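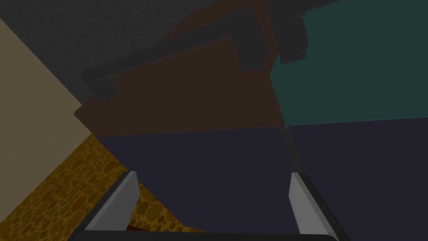
Rui Moreira asked, near the end of the visit, why anyone would spend a whole day watching a simulated kitchen when the real arms were in the next room. Several of you wrote down the same question in your own words, so these notes start with it.

Week 2 Handout: The Demonstration Day at Citberg

These notes cover the visit to the Citberg open day in Driltencombe on 26th January. They go with the reading on grasping and with the first lab sheet. If you missed the visit, you can still do the exercises at the end, but read the section on camera views twice.

Why simulation first

A real arm is slow to reset. If the robot knocks a spoon off the counter, a person has to walk over, pick it up and put it back where it was. In a simulator the layout is stored in a file and can be loaded again with one command. The staff at Citberg told us they ran 639 trials in the simulated kitchen in the weeks before the open day, and that a run of that size on the real arms would have taken most of a season.

The other reason is safety. A beginner's controller will sometimes drive a gripper straight into a cabinet. In simulation this costs a line in a log. On hardware it can cost a wrist joint.

There is a price for this. Contact between surfaces is only approximated. Friction, soft objects and small parts that slide over each other are the usual weak points. A vegetable in the simulator is a rigid shape with a skin painted on it, unless somebody has taken the trouble to model it another way. Keep that in mind when you read success rates in papers.

How the day was set up

The morning was a talk and the afternoon was the live demonstration. The talk was given in the Cardoso room, on the ground floor. The simulator is called Fultero. It is written in-house and is not available for download, so for the labs we will use our own software. The ideas carry over and the menus do not.

Fultero has three parts that matter for us:

The world file. It lists the walls, the furniture and the objects, with a position and an orientation for each.

The robot model. It lists the links and joints, the limits on each joint, and where the cameras are mounted.

The controller. It reads the camera views and the joint angles and sends back a target for each joint. At Citberg the controller could be a person with a pair of hand controls or a program.

The first part of the afternoon was done by a person on the hand controls. The second part was a program running by itself. Both used the same robot and the same world file, and that made them easy to compare.

Camera views

Many of you found the views hard to read at first. A camera mounted behind the fingertips moves with the hand. When the wrist turns, everything in the view turns with it, and a wall can end up where you expect a floor. The fingers stay in the same place in the picture, and that is your one fixed reference. When you look at a wrist view, find the fingers first, then the floor, then work outward.

Things that are very close to the hand also lose their shape. A large flat panel seen from a short distance is a patch of one color with a straight edge. People standing at the back of the room called out guesses about what they were looking at, and most of the guesses were different. The program has the same problem. It has to choose a motion from a view with very little detail in it, and it helps a great deal if it also has a view from farther back.

A camera on the body gives you the arms and the work area together. It is better for planning and worse for the last bit of the approach, where one of the arms often blocks the thing you want to see. A body view can be tilted too. In a tilted view the counter runs on a diagonal, and you should resist turning your head. Practice reading it as it is.

The task

The task for the afternoon was to clear things from a kitchen counter and put them away on shelves. The counter is white marble with gray veins. An orange bell pepper, a pair of tongs and a spoon lie on it, and there is an open teal cabinet with light green shelves across from it. The robot has two arms with a gripper on each.

Look at the difference between the objects before you think about the motion. The pepper is rounded and gives the fingers something to close on from either side. The spoon is thin and lies flat, so the fingers have to come down very close to the surface. The tongs have thin arms that can be gripped, but the weight is spread out along them and they may swing when lifted. 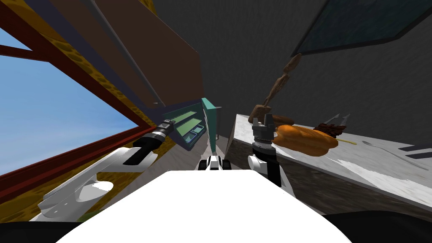
Does the program know what a pepper is before it tries to pick one up?

It has no idea of a pepper in the sense that you have. It has been trained on many recorded grasps, and it has learned that certain shapes and colors in the view go with certain motions of the hand. If you replaced the pepper with a ball of the same size, it would probably try much the same thing. The name of the object only matters if the instruction uses the name.

This came up again in the discussion, in a slightly different form. Someone wanted to know how the program decides which arm to use. At Citberg the answer was simple. The arm whose gripper is closer to the object gets the job, unless the planned path crosses the other arm. In that case the planner waits until the other arm has moved back. We will look at a better rule in February, when we get to two-arm planning.

Notes on the recorded grasps

The training set for the program was made by people on the hand controls. Each recording holds the camera views, the joint angles and the commands, all stamped with the same clock. A usable set for one task was about 260 recordings. The speaker said they started with fewer and that the arm hesitated over the counter for long periods, moving a little to one side and then back.

Two points from the talk that should go into your own lab work:

Keep the failed recordings, but mark them as failed. You will want them when you try to find out why the program does something strange.

Change the starting positions between recordings. If the spoon is always in the same spot, the program learns the spot.

Terms used on the day

Pose: the position and the orientation of something, taken together.

End effector: whatever is at the end of the arm. In these notes it is always a gripper.

Degrees of freedom: the number of separate ways an arm can move. Count the joints and you will be close.

Teleoperation: a person driving the robot by hand controls, from nearby or far away.

Rollout: one run of the program from start to stop, good or bad.

Exercises

1. Write down the steps for picking up a spoon that lies flat on a hard counter. Say where the gripper is at each step and whether it is open or closed.

2. Take one object from your own kitchen and describe two ways to grip it with two flat fingers. State which one you would choose if the object had to go onto a narrow shelf afterward.

3. A wrist camera shows a single dark color over most of the view. List the possible causes. For each one, say what small motion of the arm would help you tell it from the others.

4. Compare a wrist camera and a body camera for the task of placing an object on a shelf inside a cabinet. Half a page is enough.

Hand in exercises 1 and 3 on paper at the start of the next lab. Exercises 2 and 4 are for discussion, so bring notes. The slides from the Cardoso room will be on the course page once Citberg has sent them over.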